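Keeping on top of the paper that comes into the house
4 min read
July 12, 2024

I have a soft spot for paper, I'm afraid. Seed catalogues, takeaway menus, the instructions for a kettle we gave away years ago – it all used to end up in one big heap by the bread bin, and every so often the heap would slide gracefully into the sink. When we moved to Longate I promised myself I'd do better, and after a good deal of trial and error (mostly error) I've settled into a way of doing things that suits a busy kitchen.

Start with the post. I open mine standing up, next to the recycling, before I've even put the kettle on. Envelopes go straight in, and if there's a little plastic window I tear that out first. Anything with a date on it gets copied on to the calendar there and then, and the letter itself goes into a plain cardboard folder that lives upright beside the cookery books. I've tried trays and they fill up in a blink. A folder gets fat and starts to annoy you, and then you deal with it.

Brochures and catalogues are my real weakness. They're so shiny and full of promise! I let myself keep 2 at a time, and if a third one comes in that I really want, one of the others has to go. If it's only a single page I'm after, say a paint colour or a nice way of doing shelves, I cut it out and pop it in a scrapbook, and the rest goes in the recycling that same evening. 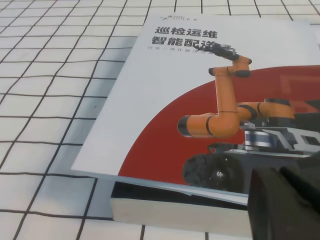
Manuals want slightly different treatment. I write the date we bought the thing on the front cover, staple the receipt inside and keep the lot in a ring binder with punched pockets, kitchen things at the front and garden things at the back. Once a year, usually in August when it's too hot to do anything useful outdoors, I sit down with a cold drink and go through it. Last time I found papers for a toaster, a fan heater and a lawnmower that had all long since left us.

Recipes on loose sheets are best slipped into clear pockets before you cook from them. If you've already splashed one with oil, lay it between two pieces of kitchen roll, put a heavy book on top and leave it overnight. It won't come up like new, but it will stop marking its neighbours.

As for children's drawings, I keep a flat box under the bed and choose what goes in it with the artist present. It takes longer, but there are fewer tears.

Agathe Caron

Comments

Trindade: The writing the date on the manual tip is a good one. I spent a whole morning hunting for a washing machine receipt last month and it was in with the Christmas cards.

Grusisar: Do you keep bank letters in the same folder? Mine get lost among the school ones.

Agathe Caron: I have a second folder for those, a red one, so I can't pretend I haven't seen it.

Related
Getting candle wax out of a tablecloth
What to do with odd jam jar lids
A tidier cupboard under the sink
Drying herbs without an airing cupboard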